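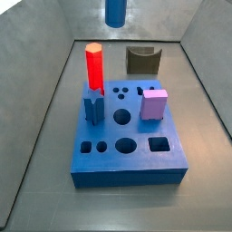 FOR IMMEDIATE RELEASE
2021-01-06

Numuvel Toy Library Opens Third Pickup Point, Adds Weekend Hours and a Puzzle Shelf for Grown-Ups

IRNUTACH – Families on the Skindulholm side of town can now borrow toys, games and puzzles close to home. The Numuvel Toy Library has opened its newest pickup point in the old Hennessy hardware building on Mill Street, and the first bags have already gone out the door!

Numuvel works the way a book library does. Members look through the catalog online or call the desk, pick what they want, and take it home for 3 weeks. There is no charge to join and no late fees. The catalog now holds 664 items, from rattles and stacking toys to train sets, marble runs, dress-up boxes and board games for the whole table.

The Skindulholm location joins the original desk at the Irnutach library annex and the one that opened last spring at the health center. All items can be returned to any of the locations, no matter where they were picked up, so a marble run borrowed at the annex can come back through the health center on the way to a checkup.

"We had parents riding two buses with a dollhouse on their lap," said Siobhán Noonan, director of Numuvel. "They did it cheerfully, and they sent us pictures of the dollhouse on the bus, which we loved. But we have wanted a spot in Skindulholm since the day we started, and I am thrilled to be unlocking that door."

The space was offered by Aisling Hennessy, whose family ran the hardware store for two generations. The long oak counter has stayed, along with the wall of small drawers behind it, now filled with spare dice, game pieces and replacement wheels. If a game comes back short a pawn, odds are good that something in those drawers will fit.

"My grandfather would open a new box of screws to sell you one," Hennessy said. "He'd have liked this a lot."

Staff spent most of December moving stock, cleaning and labeling. Every item is wiped down when it comes back and then rests on a holding shelf for 3 full days before it is lent again. Soft toys and dress-up clothes go through the wash. Pickups are by appointment for now, with bags handed over at the side entrance, and the desk will open to walk-in visitors as soon as local health guidance allows.

Numuvel is also trying out a play-by-phone service this winter. Parents and caregivers can call and talk through what their child enjoys, what has been gathering dust, and what might be fun next. Liam Ó Dálaigh, who runs the service, has spent many years in early childhood classrooms and says the calls often go somewhere unexpected.

"Somebody rings up asking for something educational, and ten minutes later we're talking about how their son only wants to pour rice from one cup to another," he said. "Well, great! Pouring is wonderful. Let's find him some funnels."

The service is open to grandparents, foster families and home daycare providers as well as parents. Callers do not need to be members.
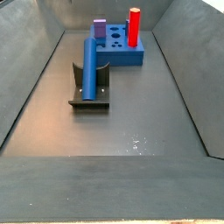
Kathleen Lynch said she had expected her twins to go straight for the trains, and that they spent the whole first evening on a matching game with half the pictures worn off instead. She has already asked for it again, and told the desk she would like to try something harder next time, mainly for herself.

She will have plenty to choose from. By popular demand, the Skindulholm location includes a shelf for adults, stocked with jigsaw puzzles, cribbage boards, card games and a few wooden brain teasers that have so far defeated the entire staff. Sorcha Mac Giolla put the collection together from donations and checked every jigsaw by building it at her kitchen table. Puzzles with a missing piece are still lent, with a note taped inside the lid saying where the gap is.

Donations of complete board games and jigsaws are welcome at the annex only. Please call ahead, as storage is tight. Numuvel cannot accept car seats, cribs, or battery toys without a screw-down battery cover.

Hours at Skindulholm

Weekdays: 9 a.m. to noon, by appointment
Weekends: afternoons, by appointment
Returns: drop box at the side entrance, any time

To join, browse the catalog or book a play-by-phone call, contact the Numuvel desk at the Irnutach library annex.

Media contact: Siobhán Noonan, Numuvel Toy Library, Irnutach

###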